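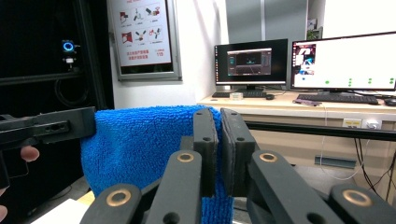
Aslı Sezer wanted to know whether a closed airport could still charge her for parking.

The man at the Trumard Air desk said it could. The airport was closed to departures. It was wide open to parking.

She had a ticket to Potport on the Friday flight, and Potport had stopped taking flights from Brendine at noon. It would take them from Yeoh, a 36-minute hop up the coast. Passengers from Brendine could reach Potport by way of Yeoh, provided they had spent 30 days in Yeoh first and could show they hadn't enjoyed Brendine recently.

"It says 'been in,'" said the man, turning the notice around.

"I read between the lines."

He offered her a voucher. It was good for one sandwich at any airport café, and the café was past security, and security was for people with flights. He stapled it to her boarding pass anyway. He had a whole drawer of staples and a long evening ahead.
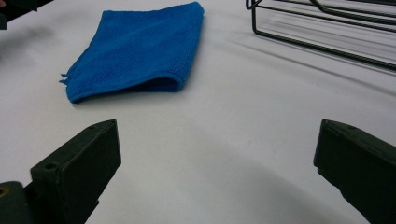
A blue cloth on a white table.

By six there were almost 40 people in the departure hall, all of them on hold with the same number. The music came out of their phones a half second apart, so that it sounded like a round. A recorded woman told Aslı she was caller 1,803. She seemed pleased for her.

"My sister's getting married over there," Aslı told the man.

"When?"

"December."

He looked at the calendar, then at the notice, then at her, and she could see him doing the arithmetic on Yeoh.

"Have you ever been?" he said.

"Once. It rained on the bus."

"There's a bus at seven," he said, and began filling out a form for her luggage, which had left that morning and was already in Potport.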